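Two Arms, One Zipper and a Very Yellow Suitcase

Everyone who visits our corner of the workshop wants to see the arms do something big. Pick up a chair! Throw a ball! And every time I have to say, well, what we've been working on since June is opening a suitcase, and I can see their faces drop a little. Then I let them try it with the controls, and the zipper gets away from them the way it got away from me for weeks, and after that they don't leave for an hour.

I should back up. I rent a bench at Stisdale, a shared shop in what used to be a carpet warehouse. You pay by the month, you get a locker that doesn't lock very well, and you get to borrow everybody's brains. Mine is the bench near the laser cutter, so if I smell like burnt birch in this story, that's why. The project is called Zemby, a name my niece came up with and which I've stopped trying to explain.

Zemby is a pair of small arms on a table, each with a two-finger gripper and its own little camera down by the wrist. I steer them by hand through a task, the computer records what the cameras see and what the joints do, and later a model tries to copy me. So if I'm sloppy, it learns sloppy. I'm sloppy a lot.

The zipper was my idea, and I'd like to apologize to my past self for it. Think about what you do when you unzip a bag. You pinch the pull, you feel it swing around to the direction you're going, you lean on the bag with the other hand, and you tug. I have no feeling in those fingertips at all. Everything I know comes from the picture and from how hard the motors are working.

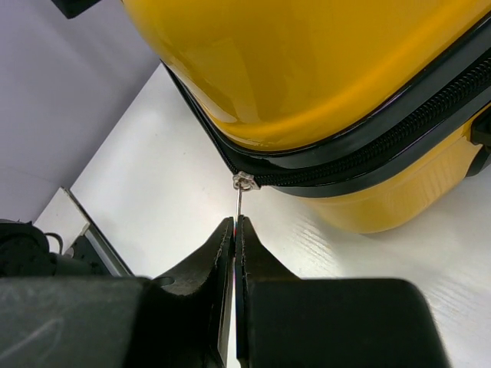
My first pile of tries went wrong in the same dumb way. I'd close the fingers too early and push the pull out of reach, or I'd get hold of it and then yank it sideways, so the slider jammed against its own teeth. Pulling along the track sounds obvious until you remember the track goes around a corner, and the shell bulges right where you'd like to put your knuckles. I ended up slowing everything way down. A decent run along one side takes me 18 seconds now, and I'm proud of every one of them (my wife opened the same suitcase in the time it took me to tell her that).

Kilian Prantl has the bench next to mine and builds camera sliders, beautiful things with no backlash whatsoever. He watched me fight with the zipper one evening while eating a sandwich and finally said, "Your fingers are too polite." What he meant was that my tips were smooth and rounded, like the ones in the plans I'd downloaded, and they slid off anything thin. So we went through three sets of new tips over the next couple of weekends. I cut narrower ones, roughed up the inside faces with coarse sandpaper, and glued on a rubber sheet that peeled off almost immediately. The sandpaper won. Cheap, ugly, takes five minutes, and you can do it again when it wears down.

With the zipper more or less behaving, I got cocky and moved on to the wheels.

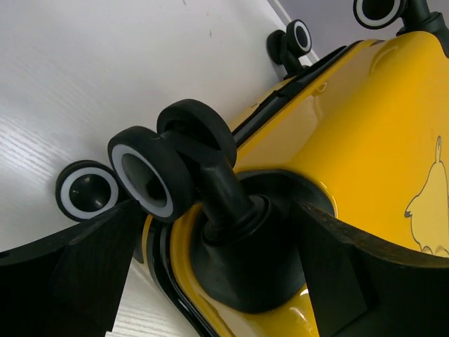
Casters are mean. They look like a nice solid thing to grab, and then you touch one and it swivels, or it rolls, or it does both, and whatever you were planning is over. All I want is to turn the case so the zipper faces the arm that's going to work on it. If I come in from the side I just spin a wheel. If I go for the base of the caster, where it joins the shell, I have a chance, but then the fingers have to open wide enough to go around the whole business, and my first linkage didn't have the travel. I made it longer. Then it flexed. Then I made it thicker and the motor got hot enough that I could smell it over the laser cutter!

I wrote to a guy at Oberholzer, the little outfit that sold me the motors, expecting to be told to buy the bigger ones. He told me to turn the current limit down and let the arm give up sooner. I sulked for a day, tried it, and he was right. An arm that quits early is much nicer to work with. You back off, line up again, and nothing's cooked.

The other half of the job is getting the two arms to stay out of each other's way. 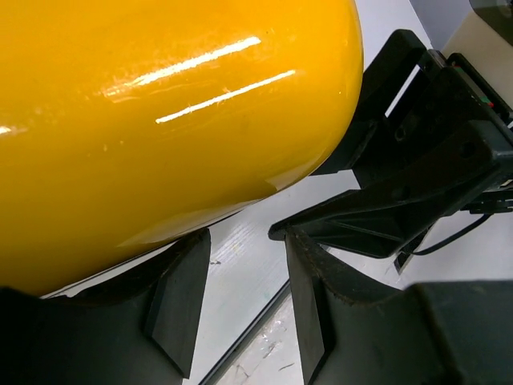
On paper one arm steadies while the other works. In real life I'm steering both, my left hand is dumber than my right, and I forget about whichever one I'm not looking at. I've banged them together more times than I'd like to put in print. Kilian talked me into a soft limit in the software, a kind of invisible fence down the middle that only one arm can cross at a time, and it has saved me a pile of printed parts. It also beeps. I can't find where the beep comes from, and I wrote the thing.

The part I didn't expect to like is the looking. I go through the recordings at night with a cup of tea, tossing the bad ones, and a glossy shell turns out to be a pain all by itself. The ceiling lights leave big white streaks on it, and they slide around as the camera moves. I worried the model would learn to chase the highlights. Prarik, which is what we call the old desktop that does the training (it was written on the case in marker when I bought it, no idea), chewed on the first batch for 2 days and came back with a policy that reached confidently for a spot of empty air. I can't prove it was the reflections. I've started changing the lights between sessions anyway, some on, some off, a desk lamp now and then.

The newer batch does better. It finds the pull more often than I would've bet, and now and then it gets a good pinch and starts down the track and I find myself standing up. It still hates the corner. I have a new set of tips half filed in my locker, a bit narrower at the front, and I'm going in on Saturday to try them.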